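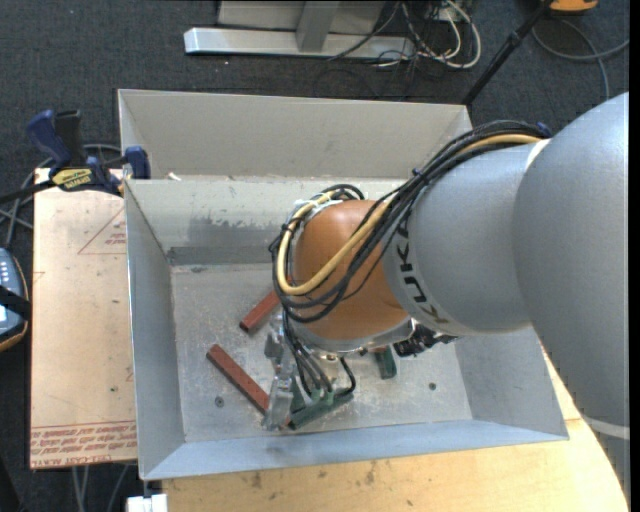

Figure 4. Bars on the floor of the sheet-metal bin during unloading.

4.2 Bin condition and the lie of the bars

The bars used in the study were supplied by Arnine in two colors, red and green, and were delivered to the Drerkbridge site without inner packaging. Before each session the bars were tipped into a grey sheet-metal bin from a height set by a fixed chute. No attempt was made to straighten them afterward. The aim was to reproduce the state in which short bar stock reaches a finishing shop, where it is seldom stacked and often lies at mixed angles.

Two features of the bin affected the results. The first was the floor, which had become scuffed through long use, as Figure 4 shows. Kazemi, the firm that maintains the bins, normally replaces a floor panel only when it is dented. We kept the worn panel for all 211 fills, so that friction between bar and floor would stay close to the values found in daily work – a new panel had given noticeably more sliding in the November trial.

The second feature was the number of bars left in the bin. When the bin was full, the bars supported one another and few of them touched the floor along their whole length. As it emptied, the remaining bars came to rest flat, but their directions did not become more regular. The two reddish-brown bars in Figure 4 slant in opposite directions, the upper one rising to the right and the lower one falling to the right. Pairs of this kind were recorded as "open" if no part of one bar rested on the other, and as "crossed" in all other cases.

Bars lying within 10 mm of a side wall were recorded separately. They tended to settle parallel to the wall, and including them in the main group would have made the fills look more orderly than they were. Color was noted for every bar but had no effect on the final angle. The red and green bars share the same cross-section and differ only in their coating, which Arnine applies after cutting.

Angles were read against the long edge of the bin and rounded to the nearest 5 degrees. All readings were entered on the Flinumik record sheet by one observer, Birsen Tekin, and a second reading was taken whenever a bar end was hidden from view. Where the two readings differed by more than one step, the bar was left out of the angle counts but kept in the total for that fill. The resulting distributions are given in Section 5, with full bins and nearly empty bins treated as separate groups.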